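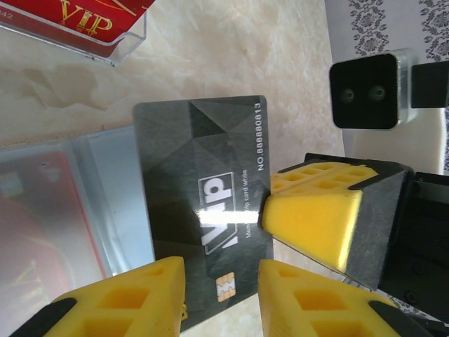
Stelcombe's oldest department store, Görtz, is to close its VIP card scheme at the end of January and move its remaining members to a single points account. Letters went out this month to the 1,920 people who still hold a valid card. Members have been asked to bring their cards to the service desk on the ground floor, where the balance will be read and carried over. A dark grey card of the newer sort, with a pattern of triangles, VIP in large white letters and a small gold contact chip, can be handed over in the same way as the red ones with gold lettering.

The scheme has been running in one form or another for 11 years. It began as a discount for regular customers of the shoe and luggage departments and was later opened to anyone who spent enough in a calendar year. Members got early entry to the summer and winter sales, free alterations and a voucher on their birthday. At its height it had about 3,000 members, but numbers have fallen each year as shoppers have moved to using their phones at the till.

Sieglinde Strobel, who manages the store, said the decision had been under discussion since last spring. Two kinds of card were in use at once, and the tills on the second floor could read only one of them.

"We had people going down two flights of stairs to use a voucher on a pair of gloves," she said. "It was not fair on them and it was not fair on the staff. One account that works at every till is what most members told us they wanted."

Points will be moved across at their full value. The birthday voucher stays, although it will be sent by email unless a member asks for it by post. Free alterations will continue until the end of the summer sale and will then be charged at half price. Early entry to the sales is being dropped. The store says that fewer than one in ten members used it last year, and that opening the doors an hour early meant bringing in extra staff for both sale weeks.

The new account is run by Humia, which already handles gift vouchers for the store. Members do not need a smartphone to use it. They can give a surname and postcode at the till, or ask for a plain paper card with a barcode. Anyone who has lost their VIP card can still have the balance moved if they bring some form of identification and know roughly when they joined.

Not all members are pleased. Jannik Frerichs, who has been in the scheme since its second year, handed in his card on the first morning and said he would miss the sales mornings most.

"You could get round the whole of menswear before it filled up," he said. "I have no quarrel with the points. They moved mine over in a couple of minutes and the figure was right. But I liked the card, and I did ask whether I could have it back."

He could. Cards will be returned to anyone who wants to keep one once the number has been cancelled. Those left behind will be sent to a recycling firm, with the chip cards kept apart from the plain plastic. Members may hang on to their holders and sleeves, or drop them in the box beside the desk.

The service desk will deal with transfers from 10 am until half an hour before closing. The quietest time so far has been before noon. A second desk will be set up next to the lifts for the last two weeks, and the store expects to need it, as most people in the scheme tend to come in towards the end of the month.

Members who cannot get to the store may post their card in with the slip from the bottom of the letter. Strobel advised against sending cards without the slip. Several have arrived in plain envelopes with no name or address, and staff have had to look up each number by hand before writing to the member.

Balances not claimed by the closing date will be held for a further year and can be moved on request. After that they will lapse. Vouchers already printed will be accepted until the date shown on them, including those that can be spent at Hateo, the café on the top floor. The café's own stamp card is separate and is not affected.

A balance of 2,000 points or more can be taken as a gift voucher instead of being carried over. Members who prefer this should say so before the card is cancelled, as it cannot be changed at the desk afterwards.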